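플라스틱 통 포개기

플라스틱 통 포개기는 비어 있는 통, 대야, 휴지통 따위를 큰 것부터 작은 것 순으로 겹쳐 넣어 자리를 줄이는 정리 방법이다. 겹쳐 두기, 끼워 쌓기라고도 한다. 뚜껑을 덮은 상자를 위로 올리는 쌓기와는 구별되지만, 실제 다용도실에서는 두 가지가 뒤섞여 쓰이며 대개 어느 쪽도 끝까지 지켜지지 않는다.

개요

빈 통은 공기를 보관하는 물건이다. 통 네 개를 나란히 놓으면 선반 한 칸이 공기로 가득 차지만, 포개 놓으면 가장 큰 통 하나의 자리에 조금을 더한 정도로 끝난다. 원리는 이것이 전부이나, 집집마다 통의 모양과 산 시기가 제각각이어서 실행은 원리만큼 간단하지 않다. 한 벌로 파는 제품은 예외로 꼽히며, 한 벌을 한꺼번에 사는 집 역시 예외로 꼽힌다.

포개기가 되는 조건

가장 중요한 것은 벽의 기울기이다. 입구가 넓고 바닥이 좁은 통은 같은 모양끼리도 깊이 들어간다. 벽이 수직에 가까운 통은 조금 큰 통이 있어야만 들어가고, 들어간 뒤에는 나오려 하지 않는다.

다음은 테두리이다. 바깥으로 넓게 말린 테두리는 손으로 잡기에 좋지만, 안쪽에 들어갈 통에 달려 있으면 바깥 통의 입구에 걸린다. 따라서 테두리가 넓은 통은 맨 아래에 두는 것이 보통이다.

모양이 다른 통끼리도 포개진다. 사각 대야 안에 둥근 통을 넣으면 네 귀퉁이가 비고, 둥근 통 안에 각진 통을 넣으면 모서리마다 틈이 생긴다. 이 틈은 수납의 관점에서는 낭비이고 통을 다시 빼내는 관점에서는 은혜이다.
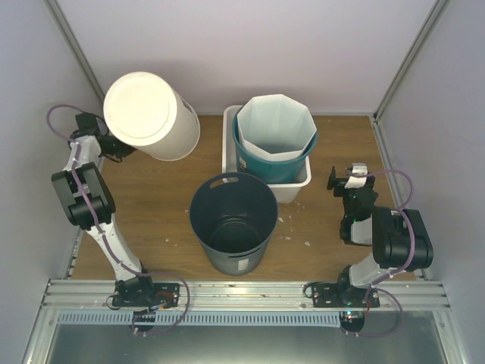 모서리가 둥근 흰 사각 통, 청록색 둥근 통, 각진 흰 통을 차례로 포갠 모습. 앞쪽의 짙은 청회색 통과 왼쪽에 엎어 놓은 미색 통은 따로 있다.

순서

바닥이 가장 넓은 통을 먼저 놓고, 그 안에 다음으로 큰 통을 바로 세워 넣는다. 높이보다 입구의 폭을 기준으로 고르는 편이 빠르다. 키가 큰 통은 대체로 눈에 잘 띄어 맨 먼저 손이 가지만, 폭이 좁으면 맨 나중에 들어가야 하므로 결국 전부 도로 꺼내게 된다.

크기가 거의 같은 두 통은 억지로 끼우지 않는다. 하나를 엎어 두거나, 손잡이 구멍의 방향을 서로 맞추어 들어가는 데까지만 넣는다. 젖은 통은 말린 다음 포갠다. 안쪽에 남은 물은 다음 계절까지도 제자리를 지키며, 그동안 냄새를 발전시킨다.

엎어 두기

엎어 두기는 통의 입구를 아래로 하여 놓는 방법으로, 먼지가 안에 쌓이지 않는다는 장점이 있다. 먼지는 대신 바닥면에 쌓인다. 바닥 가장자리에 도드라진 테가 둘린 제품은 이 면이 얕은 접시처럼 되어, 얼마 지나지 않아 고무줄과 빨래집게의 거처가 된다. 엎은 통은 포개기의 대열에서 빠지므로 자리를 그대로 차지한다. 집 안에서 엎어진 통을 발견했다면, 정리를 하다가 전화를 받은 사람이 있었다고 보아도 크게 틀리지 않는다.

구멍과 손잡이

옆벽에 뚫린 길쭉한 손잡이 구멍은 포개기에 두 가지로 관여한다. 우선 포갠 통을 뺄 때 손가락을 걸 자리가 된다. 또한 통이 서로 밀착할 때 공기가 드나드는 길이 되어, 구멍이 없는 통보다 수월하게 빠진다. 다만 물을 담을 때는 구멍 높이가 곧 용량이며, 이 사실은 욕실 바닥이 젖은 뒤에야 확인되는 경우가 많다.

넓고 평평한 면에 둥근 구멍이 난 부품도 통과 함께 보관되는 일이 있다. 납작해서 자리를 덜 차지할 듯하지만, 통 사이에 끼우면 위에 놓인 통이 떠 버리므로 벽에 기대어 두거나 구멍을 고리에 건다.

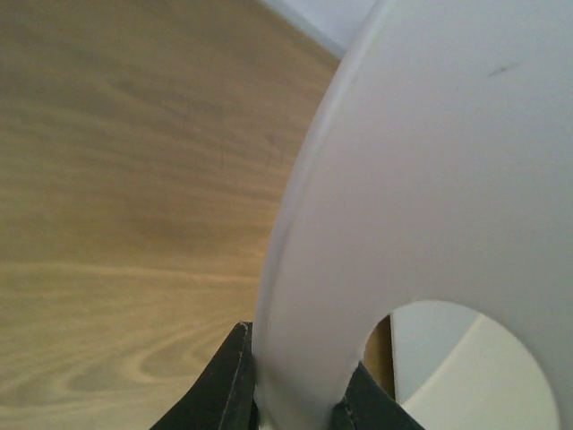 둥근 구멍이 난 밝은 색 면. 무광 표면에 가느다란 회색 긁힌 자국이 있다.

표면의 손상

포개기를 거듭하면 안쪽 통의 겉면에 가는 자국이 남는다. 밝은 색의 무광 제품에서는 회색 선으로 보이고, 짙은 색에서는 희끗하게 보인다. 쓰는 데에는 지장이 없다. 연마제가 든 세제로 지우면 선 하나가 넓은 얼룩으로 바뀌므로 그대로 두는 쪽이 권장된다.

제품에 붙은 라벨은 포개기 전에 떼는 것이 좋다고 하나, 지켜지는 일은 드물다. 옆면의 라벨은 다음 통에 쓸려 모서리부터 말리고, 남은 접착제가 두 통을 묶어 준다.

끼인 통의 분리

깊이 끼인 통은 잡아당길수록 더 버티는 듯한 인상을 준다. 양쪽 테두리를 번갈아 비틀어 틈을 내고, 그래도 빠지지 않으면 바깥 통에만 40도 정도의 따뜻한 물을 댄다. 안쪽 통에는 찬물을 조금 담는다. 바닥에 내리치는 방법도 널리 쓰이나 통보다 아래층이 먼저 반응한다.

시판 제품

그레르켄(Grerken)의 원형 통은 벽의 기울기가 커서 같은 제품끼리 잘 포개지며, 낱개 가격은 3000원이다. 란덱스(Landex)의 사각 대야는 테두리가 넓어 맨 아래에 놓기 알맞다. 툴몬트(Tulmont)에서는 안쪽에 돌기를 두어 통이 끝까지 내려앉지 않게 한 제품을 내놓았는데, 잘 빠지는 대신 높이가 줄지 않는다는 평이 있다.

같이 보기

대야
휴지통
다용도실
짝이 맞지 않는 뚜껑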